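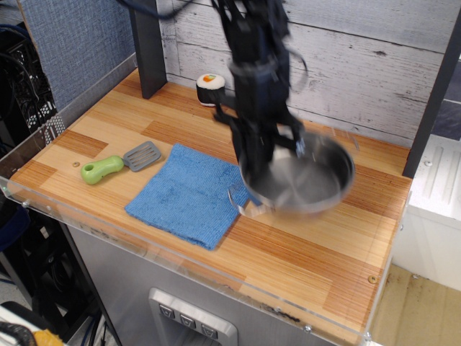 Fig 1. Pot task, toy kitchen counter, gripper on the rim.

Lidamine Kitchen Demos
README, last edit June 22, 2023

What's in it
Teleoperated demos on a toy kitchen. One arm, two-finger gripper. Operator drives by remote control, robot records. 655 episodes total, 200 of them with the pot. The rest are towel and spatula tasks. Everything collected in May, same counter the whole time.

Tasks
pot_to_towel: pick pot up by the rim, put it down on the blue towel
spatula_move: spatula to the other side of the counter, any orientation
towel_fold: one fold, edges don't have to line up
sushi_in_pot: sushi roll goes in pot, pot stays where it is

Folder names match task names. Exception: towel_fold is still called towelfold in the first batch. Will fix, or send a patch.

Per episode
RGB frames, joint positions, gripper open/close, operator command, one language instruction (plain text). Instructions were typed in after the session so wording is all over the place. "put the pot on the towel", "pan to cloth", etc. We left them that way. Lowercase them before training.

Operators
2 operators, both right handed. One is a lot faster than the other. Operator id is in the metadata, use it if you want to split by style. No kinesthetic demos in this release. We tried hand guiding in the Drallel set and the operator's arm was in half the frames.

Splits
train / val only. Val is picked per task, not per session, so lighting will look teh same in both. Don't report val numbers as generalization please.

Known problems
- Gripper state lags the video by 4 frames in batch one. Script fix_lag.py shifts it.
- Shiny pot. Reflections change a lot as it moves, color-based trackers hate it.
- Motion blur on the arm in fast segments. Not filtered.
- Failed grasps are kept if the operator recovered. If they gave up, episode was deleted.
- Depth not included. Calibration was off and we didnt redo it.

Loading
Use the Masson loader, config kitchen_v2. Older Nuldale converter works too but drops the instruction field without a warning. Check that first if your language model input is empty.

License
Research use, no redistribution of the raw frames. Derived features are fine. Questions go in the issue tracker, include the episode id.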